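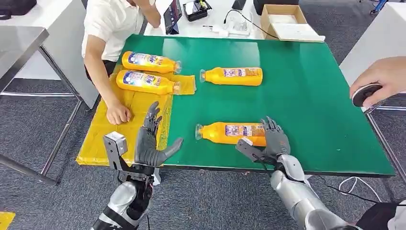
Orange bottles on a yellow sheet, green tabletop.

By Engelbert Schwaiger
December

Backstage at Putoder, twenty minutes out, and Hedvig Sjögren is on the floor with pins in her mouth. One hem left. The model is eating a banana over her own shoulder so it doesn't touch the coat.

It's her first collection for the house. You wouldn't guess it from the noise out front, where people have been lining up since lunch, or from the seating chart, which has been redone twice this morning. She got the job in spring. Before that, knitwear at Jallammont, eight years, mostly sweaters other people took a bow for.

"I asked for 200 seats," she says, once the pins are out. "They wanted more. I said no, I want to see faces."

So, 200 seats. Gray felt benches, low, bad for the knees. Lights down at ten past four.

The clothes. First look out was a long coat in boiled wool, the color of wet slate, no buttons, closed with a single loop at the hip. Then the same coat shorter. Then a sweater so big the sleeves had been knotted behind the back, worn over trousers cut narrow to the calf and split. A lot of brown. One red dress, number 14, which got the first real clapping of the afternoon and will be in every window by fall if the buyers have any sense.

Putoder has been a tailoring house forever and some of the regulars came to be annoyed. A few managed it. Pirmin Zürcher, who has bought for the same two stores since the founder was alive, sat with his arms folded until the suits came out. Soft shoulder, no padding at all, jacket hanging almost like a cardigan. He unfolded them.

"I don't know who wears it to the office," he told me after. "I dont know who goes to the office."

Not everything landed. The capes looked heavy and walked heavy. Three looks in a shiny green could of been dropped without anyone missing them. And the shoes, made with Felico, were a flat slipper with a ridge under the toe, and two models slowed right down on the turn.

But the knits! This is where she lives. One cardigan had 1,294 hand-tied knots down the front, according to the show notes, and took a team in the town of Mugo most of the summer. It moved like fur. Cyrill Gisler, the stylist, put it over nothing but a white slip and sent it out near the end with the music off. You could hear it, a sort of dry rustle.

Niilo Niskanen did that music, by the way. Cello, a drum machine, what sounded like somebody shutting drawers. Ran a bit long.

Sjögren's bow lasted maybe four seconds. Black sweater, tape measure still around her neck, gone again. Her mother was in the second row and missed it, looking for her glasses.

Upstairs afterward it was warm wine and too many coats on one chair. Orders open next week. She's already talking about the next one, in June, smaller again if they let her. Gisler wants it outdoors. She doesn't.

"Wool, outside, in June," she said, and went to find her mother.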